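Open house at Sukero, or how I ended up looking at rooms on my day off

So I finally went to the Sukero open house! If you read my December post you know I've been circling this building for ages, mostly from the bakery across the street (Leitão, get the egg tarts, get them early). It's the old lodging house on the Trinda side of the river, the one with the green awning, and they rent furnished rooms by the month. I don't need a room. My cousin does, or might, depending on a job, and I'm nosy, so I said I'd go and report back.

I got there at 2 and there was already a bunch of people in the hallway with paper cups of coffee. Saadet Soylu runs the place and she was doing the tours herself, in very sensible shoes. She starts you in the basement with the laundry, which I thought was an odd choice, but then it's a very good laundry! Big sinks, a proper folding table, and machines that take a card. After that comes the shared kitchen on the ground floor (two stoves, one of them ancient) and then you climb. The elevator stops at the second floor. For the third you walk up the last flight, so think about that if you own a cello. 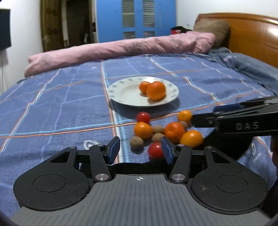
My favorite was room 304, and I went back to it after the tour had moved on. I'm a sucker for rooms that look like a person sleeps in them, and most of the ones on the lower floors had that stiff hotel thing going on, with the sheet folded down just so. Up in 304 there was a blue plaid blanket on the bed and fruit all over it, mandarins and tomatoes and kiwis, with a big white plate that had a little pattern on the rim. My grandmother had plates with a border like that and she only used them for fruit too. I asked Saadet where the plates come from and she said every room gets a small box of dishes when you move in, all secondhand, and you're allowed to swap with your neighbors.

The furniture is a mixed bag. She buys it as it comes, from house sales and from a place called Tudier that clears out old apartments, so no two rooms match. I like that! My cousin may not. The bed in 304 has an orange-brown wooden headboard, the kind I haven't seen since I was a kid, and the wardrobe is bright blue with frosted glass in it. I would never have put those two together and now I kind of want to paint something at home. There's a pink comforter with gray flowers for when it gets cold, and Saadet swears the heating is fine — but she would say that. 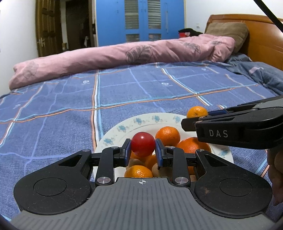

Page last changed: 29 August 2025

Okay, the money part, which is what everybody keeps emailing me for. 304 is $1,515 a month with heat and water in it. Internet is extra. The minimum stay is 3 months and she wants the deposit up front. The rooms that face the river cost more, and I didn't write down how much more, sorry. You can paint if you ask her first. Cats are a maybe, dogs are a no.

I also asked about noise, because of the bakery deliveries. She says you hear the van early in the morning and then you stop hearing it after a week or so. A guy on the tour who used to live on the second floor said more like a month. He's thinking of moving back in, so it can't have been too terrible.

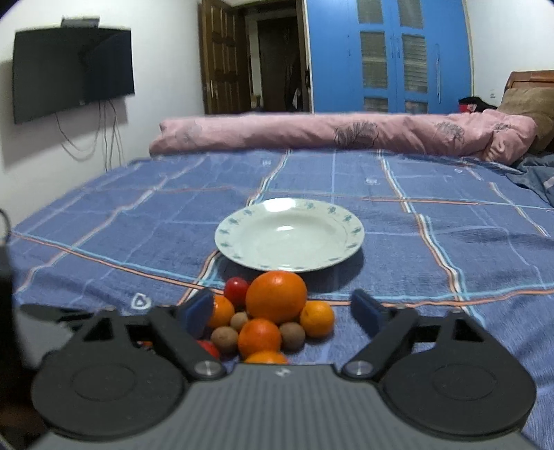
He was also the one who told me about the roof. It wasn't on the tour, but if you ask nicely she'll take you up, and there are planters and clotheslines and a view straight down to the bridge. Someone had basil going up there that was nearly up to my knee. We stood around in the wind for a while talking about tomatoes, and then she had to run down and let the next group in.

I've sent my cousin the whole list. If you want to see the place yourself, call first and don't bother with the doorbell, it only rings in the basement.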